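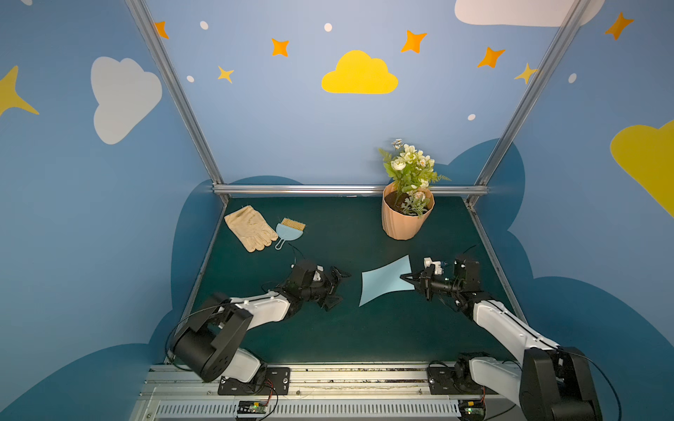
*Two arms over the green tabletop, sky-blue wall behind.*

## 4. Setting Up Your First Stage Race

Now for the fun part! Once your riders are loaded, Kolex can follow a whole stage race, from the opening time trial to the last bunch sprint, and keep the overall standings fresh after every finish.

1. Open **Races** and tap **New Stage Race**. Give it a name you'll spot quickly in the list (ours is "Pemberg Women's Tour").
2. Enter the number of stages. Kolex takes up to 11, plus a prologue.
3. Add the start list. You can type it in or import a file of up to 1,000 riders -- plenty for even the wildest club weekend.
4. Check the bib numbers. Any duplicates show in red and must be fixed before you go on.

**Note:** Team names have to match exactly. "Rarninent" and "Rarninent CC" count as two teams, and your team standings will split between them.

5. Set the time bonuses for each finish. The default is 10, 6 and 4 seconds, and you can add bonus sprints out on the road too.

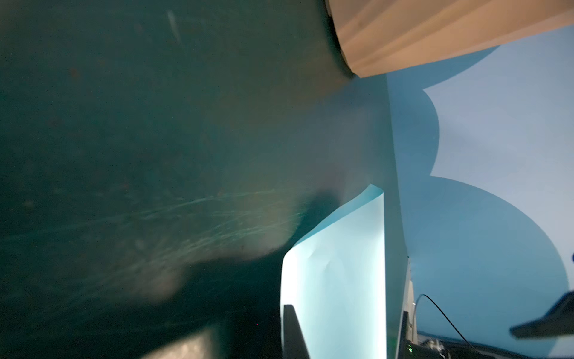

### 4.1 Entering Results

1. Pick the stage and tap **Finish Order**.
2. Type the winner's time, then the gaps. Riders in the same bunch can share one time: select them all and tap **Same Time**.
3. Mark anyone who did not start or did not finish.
4. Tap **Publish**, and watch the leader's jersey change hands!

**Caution:** Publishing locks the stage. To correct a time later, the race owner has to unlock it under **Settings > Stages**. Penalties can be added at any point without unlocking.

Thanks to Maham Kiani for the sample race file, which has 52 riders and a very close final stage. Load it from **Help > Samples** and try out a few sprint finishes.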